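Household Materials and Everyday Repair
Handout for Session 6: Choosing a Glue

Welcome back, everyone, and thank you for the lovely pile of broken things you brought in last time. We only got through half of them, so please hang on to the rest until May, when Wilson Quintero takes over for the ceramics sessions and will be very glad of the practice material.

Tonight is all about glue, a subject I could talk on for far longer than the time we have (and some of you know that I have). I'd like you to leave with a feeling for how to look at two surfaces and guess what will hold them together, which is more useful in the long run than memorizing a chart. There is a chart in the Allcombe reader, if you like charts, on page 66.

Why glue sticks at all

A glue has to do two jobs. First it must wet the surface, meaning it has to flow out and touch as much of it as it can. Then it has to harden, so that it doesn't simply flow away again. Water on a waxed car beads up because it can't wet the wax, and a glue that beads like that is going to let go. When you try a new glue, put a small drop on a spot that won't show and watch it for a moment — if it spreads, you have a chance.

Rough surfaces often do better than shiny ones, partly because there is more surface to touch. A light rub with 200 grit paper is plenty for most hard plastics. Please wipe off the dust afterward! Chukwuemeka Bassey skipped the wiping on his radio case last term and very kindly lets me mention it every year.

Coated and decorated pieces

Small trinkets, ornaments and game pieces deserve a little patience. If the outside is painted, foiled or printed, your glue is holding on to the coating, and the coating may be holding on to very little. Scrape back to the bare material where the two parts meet, and keep the glue well away from any shiny finish, as some solvents will turn it cloudy in seconds. A pink fish with silver bands, for instance, would want a toothpick and a very small dot of glue.
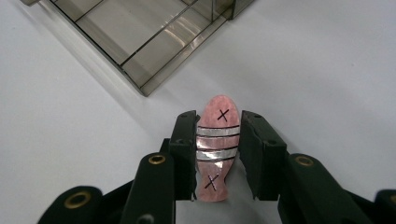

The main families

White and yellow glues are for wood, paper and card. They need at least one surface that can soak up water, and they like to be clamped.

Epoxies come in two parts and fill gaps beautifully. Mix for longer than you think you should, and scrape the sides of the cup as you go.

Super glues want a tight fit and a thin layer. More glue makes a slower, weaker joint, though it's terribly tempting to keep squeezing.

Contact cements go on both faces. Let them dry to a light tack, then press hard, and line things up before they touch, as you won't get a second go.

For next time

Please read Pearce, chapter 10, and bring one object made of at least two materials. Raíssa Siqueira has offered to share her clamps, so do take her up on it. Written notes on your test joints are due 5th February, and a single page is fine.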